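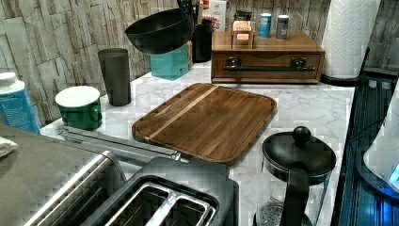 The cutting board in its spot on the counter, toaster up front, French press on the right.

So I finally signed up for the Kultidon home trial! It's the kitchen tidying service from Ketholm, the one Mi-kyung Yook kept telling me to try. You pay by the month, they set up the arm, and it learns where your stuff lives. My counter has a LOT of stuff (mugs, canisters, tea, paper towels, you name it), so I figured it would be a fair test.

Setup was easy. Annick Vidal from their support line walked me through the app, and I had the "home spots" saved before lunch. The cutting board is the job I care about most – I leave it out constantly and I want it put back without anything getting knocked over.

Things I like so far: it's quiet, and the pause button is huge. Things I don't: the app logs me out every night, and the full plan is $1,042 a year, ouch. The Leblanc plan is $411 but you only get three saved spots, and I used those up on coffee things alone.

I've got until the end of the month to decide. Leaning yes, but ask me again after I've let it near the French press.

19 Jan 2026
7 comments | 12 shares

Related posts
Flunivis window cleaner, six months in
My August pantry clear-out
Is a bread machine worth the space?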